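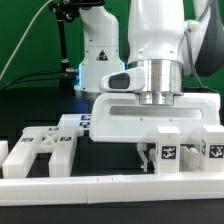 Fig. 2. Bench with arm, gripper and tagged fixture parts.

Section 2: Planning and Budgeting for Your Bench

Before you order anything, read this section all the way through. I wrote it after setting up the Wustine bench at our shop, and I spent money twice on things I could have bought once. Prices move around, so I stick to what to buy and in what order, and you can fill in the numbers from your own quotes.

2.1 Work out what the job needs

1. Write down the one task you want the arm to do first. Just one! Ours was fitting small printed parts into a fixture, and every choice after that got easier.
2. Weigh your heaviest part, then add the weight of the gripper and anything bolted to it. I forgot the gripper the first time and had to go back to the dealer for a bigger arm.
3. Measure the farthest spot on the table the fingers have to reach. Measure it from where the base will sit, and do it with a real tape measure on the real table.
4. Decide if you need one arm or two. A second arm means a second controller, a second service plan and a good bit more table, so if you're not sure, buy one and leave room.

Note: Our table has a dark top and a green backdrop, and I'd pick the same again. White parts show up nicely against both. A backdrop costs next to nothing compared with everything else on your list, so put it in from day one.

2.2 Build the shopping list

5. Start with the arm and the gripper, and ask for them on the same quote. Bollach sold us the two together, flange adapter included. When I priced them apart, the adapter was an extra line I hadn't planned for.
6. Add the camera. If it's going next to the flange, as ours does, check that the bracket and the cable come in the box.
7. Add a separate mounting stand if you want anything held over the table. Get one with joints in it, because you will move it. I thought I'd set mine and leave it alone, and I was still nudging it in March.
8. Add fixture parts. The Alitwood starter pack has 68 pieces, and we use maybe half of them, but the rails and end blocks run out fast. I'd order one spare pack of rails right away.
9. Add marker tags. Print a few sheets more than you need, in both the small and large sizes – they get scuffed, and a worn tag will eat an afternoon before you think to look at it.
10. Add cables, ties and clips. I know it's dull. My first budget had no line for them at all, and the final bill had 121 dollars' worth.

CAUTION: Don't buy fingers by looks. Thin fingers get into narrow gaps between parts, and that's why I like them, but they bend if you crash them into a block. Budget for 2 spare pairs and keep them in a drawer near the bench.

2.3 Plan the space and the power

11. Draw the table on paper, full size if you can manage it, and tape it to the floor. Stand where the arm will stand and swing your own arm around. Silly, I know, but I found out the door wouldn't open.
12. Leave a clear strip along the front for your rail and your hands. Fixtures always creep forward.
13. Count your outlets. Each controller gets its own, and so does the computer. Please don't run the whole bench off one power strip.
14. Route the cables before you bolt down the base. Leave a loose loop at each joint of the arm so nothing pulls tight at full reach.

CAUTION: Keep warning labels on the base where people can read them. If your layout turns a label toward the wall, turn the base or order a second label. Ask the dealer which one is right for your model.

2.4 Plan the money

15. Split the budget into two lists: what you need to make the first part, and what can wait. Buy only from the first list until the arm has done a week of real work.
16. Set money aside for training. Wijaya ran ours on site, and I'd pay for that again before I paid for a fancier gripper.
17. Ask about lead times in writing. Our arm came quickly and the gripper took up to 5 weeks longer, so we had a very nice coat rack for most of January.
18. Keep some cash back for the stuff you'll only spot once it's running. Mine went on a taller block for two of the tags, plus more clips.

Note: If you're comparing a used arm with a new one, get the price of the service plan for both before you get excited. The used one I wanted needed a controller that was no longer stocked, and I nearly signed anyway.

When your list is done and the table is measured, go on to Section 3 for unpacking and mounting the base. Keep your floor drawing handy, as you'll need it for the bolt holes.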